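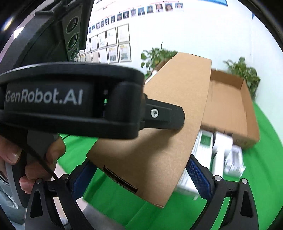 Gerardo Pellegrini meinte neulich unter meinem anderen Beitrag, Umzugskartons im Keller seien sowieso alle nach einem Winter hinüber, und ich solle die Bücher lieber gleich verschenken. Hm. Das lässt mir jetzt keine Ruhe, deshalb noch mal ein eigener Faden dazu!

Start | Forum | Haushalt & Umzug | Neue Beiträge | Anmelden
Lesezeit: 3 Minuten

Bücher ein Jahr einlagern, Karton oder Plastikbox?

Hallo zusammen, wir ziehen im September für ein Jahr in eine kleinere Wohnung nach Bindlow und müssen einen Teil vom Hausrat unterstellen, vor allem Bücher. Ich hab 12 Kartons davon (ja, ich weiß) und dazu noch Schallplatten von meinem Vater. Der Keller bei meiner Schwester ist kostenlos, riecht aber ein bisschen muffig. Das Hygrometer zeigt im Sommer gern mal über 65 Prozent. Alternativ gäbe es ein Abteil bei Baswood Lagerraum für 117 Euro im Monat, das ist beheizt, aber übers Jahr halt ein ganz schöner Batzen Geld. Sind Plastikboxen im Keller die Lösung, oder schimmelt es da drin erst recht? Und stapeln, wie hoch geht das bei Büchern?
Liebe Grüße, Marlis_K

tintenfleck
Ich hab das vor ein paar Jahren genau so gemacht, Keller und Plastikboxen mit Deckel, und würde es nur noch mit Vorbereitung machen. Die Bücher müssen richtig trocken sein, wenn der Deckel draufkommt, sonst schließt du dir die Feuchtigkeit mit ein. Also vorher ein paar Wochen im Wohnzimmer stehen lassen, nicht an einem Regentag aus dem Keller holen und gleich verpacken (hab ich gemacht, war doof). Bei mir lag in jeder Box ein Beutel Silikagel, den hab ich alle paar Monate im Backofen getrocknet, bitte auf die Packung schauen, nicht jeder Beutel verträgt das.
Kartons gehen auch, aber dann auf Paletten oder ein Regal, niemals direkt auf den Betonboden, und eine Handbreit Abstand zur Außenwand. Bei Büchern nehm ich die kleinen zweiwelligen und stapel höchstens drei übereinander. Große Bücher flach nach unten, Taschenbücher stehend obendrauf, Lücken mit Papier ausstopfen. Die Platten IMMER senkrecht, und die würde ich gar nicht in den Keller tun. Findet sich da nicht irgendwo ein Schrank bei Freunden?

Batura
kauf dir einen luftentfeuchter und gut ist

henao_lagert_ein
Zum Entfeuchter: der bringt schon was, aber nur bei geschlossenem Fenster, und jemand muss den Behälter leeren. Fragt die Schwester vorher, ob sie da Lust drauf hat! Und den Strom zahlt ja auch jemand.
Ich würde aufteilen. Alles, was man nachkaufen kann, in den Keller, und für die Platten und die paar Bücher, an denen du hängst, das kleinste Abteil mieten. Bei uns im Ort fängt das bei 50 Euro an, einfach mal nachfragen, auch wenn es auf der Webseite nicht steht. Beschrifte die Kartons auf zwei Seiten und nicht oben, oben siehst du beim Stapeln nichts mehr. Und schau in die Hausratversicherung, bei mir war ein fremder Keller nur nach Rücksprache mit drin.

Marlis_K
Danke euch!! Das Aufteilen gefällt mir, ich ruf morgen mal wegen der kleinen Abteile an. Paletten hat mein Schwager noch in der Garage.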